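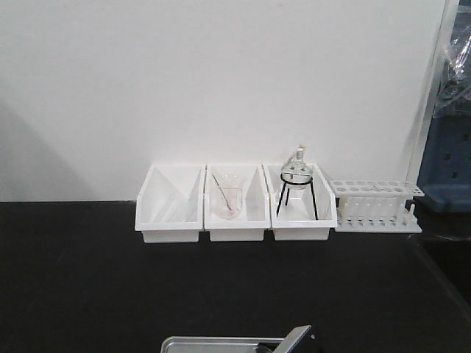
FORKINHAM, April —

Search this thread Search Clear

1/ Everyone keeps telling me open-front bins will fix a home chemistry bench. I've had three white ones against the back wall, and I have doubts.

2/ The pitch, from the Andlow catalog: "a place for everything." Fine. A beaker has a place now, with the glass rod still leaning in it and a bit of pink at the bottom. A bin doesn't wash anything.

14 comments

3/ The wider bin on the right has the wire tripod with the flask sitting up in its ring. I'll give it that one. It's the spot I'd have picked for the flask anyway, bin or no bin.

4/ Left bin: nothing in it. Sekar Hidayat swears an empty bin is "room to grow." I say it's shelf space I paid for twice.

5/ Same goes for the test tube rack next to them. No tubes in it. Mine live in a drawer, in the box they came in, and I reach for the box every time.

6/ Corentin Rey sent me a Gautier blog post claiming people save 20 minutes a day with bins like these. Twenty minutes of what? I'm not at the bench 20 minutes most days.

Print | E-mail this page

7/ One thing I do like — white plastic on a black tabletop is easy on the eyes. You can find the glass. Whether that takes bins or just a sheet of paper, I couldn't tell you.

8/ Follwood sells a set with lids. Please don't send me the link. I'm giving these until Saturday and then the left one goes to the garage for screws.

831 shares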